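Handheld gripper demos: how many per task before I train, and do I toss the bad ones?

Posted by Mirsad Radulović, October 18, 2026

We're collecting cloth demos with handheld grippers, picking up and folding small stuff on a mattress.

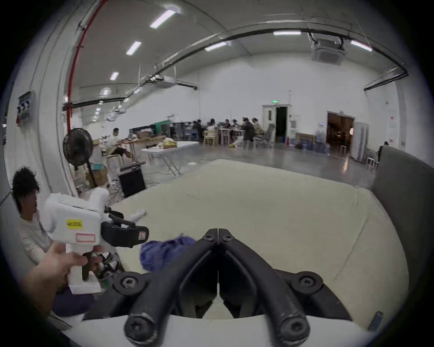
So far 265 episodes, one cloth, mostly same few people. First training run grabs the cloth ok but then stalls, fingers just hover after the first fold. Is that too few examples or something in how we record? Also a lot of takes have a missed grab and then a second try. Been deleting those. Right or wrong?

Last updated 2 days ago
4 comments

Ruangrit

Stop deleting the retries. If every demo is a clean grab the policy has no clue what to do after a miss. Keep them as long as the person recovers and finishes. Toss only the ones where tracking jumps or somebody gives up halfway.

The hovering, I'd look at pauses first. People fold once, stop, think about where to grab next. That all gets learned. Scrub through 17 episodes and look at the gap after fold one. If it's long, trim it or tell people to plan both grabs before they hit record. We did that and re-recorded the worst ones, hover mostly went away. Same model, same settings.

Also start the cloth differently each time. Drop it, dont place it.

Share (3)

Stirnix

more data. we had 1583 for towels and it was still kinda bad, got decent at 2892

Share (0)

Hurholm

Depends what you want out of it. One cloth in one spot, 265 can be plenty if they're consistent. If it has to work on other cloths then no, and recording the same cloth more wont help you much. Swap fabrics, move to a different surface, change who's holding the gripper.

Check your finger width signal too. Ours was drifting and a half closed grip got logged as open, wich looked exactly like a stall at playback. Recalibrate at the start of every session, takes a minute.

Share (1)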